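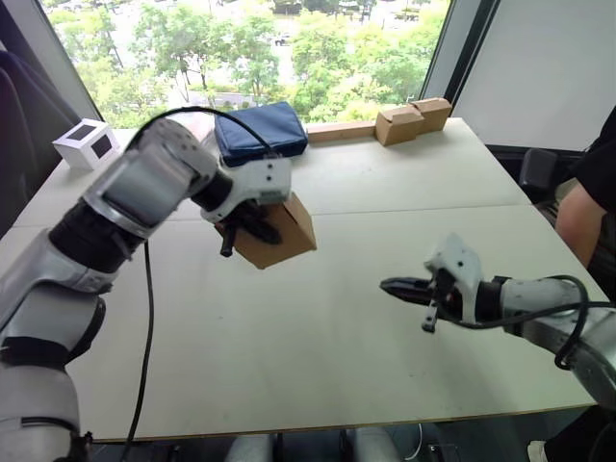 Small brown box over the white table, Tudwood.

Hello again, and thanks for bearing with me on the autumn update! I've tried to keep it short this time (you did ask).

The seed swap by post is properly under way. Your grant of £2000 was meant to get us to the end of the year and I think it will, though postage has eaten more of it than I'd planned. We've sent out 800 packets since June, mostly beans, kale and that stripy squash everybody wants, and 46 households have now posted seed back to us. Wirton has been brilliant. Rellero has been slow, partly my fault, as I missed their allotment open day with a bad back.

Germination is the sore point. The leeks from Peñalver were poor, so I've pulled them from the list until we can test a fresh lot on damp kitchen paper. The peas are fine, the lettuces are lovely, and I'm still waiting to hear on the parsnips, which is parsnips for you.

I've also rewritten the growing notes in bigger print and dropped the Latin names, after a few grumbles.
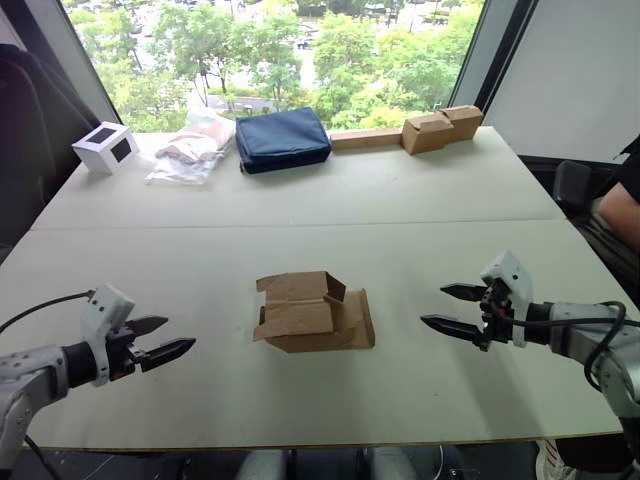 Edem Owusu wrote back after the last update to say the beans did well but the sowing dates were far too early for his side of the hill, and could we please print two sets? We can, and Leire Cuesta is working on the late version now. It should go out with the broad beans.

Still to do before Christmas: labels, the parsnip results and a proper list of who wants garlic.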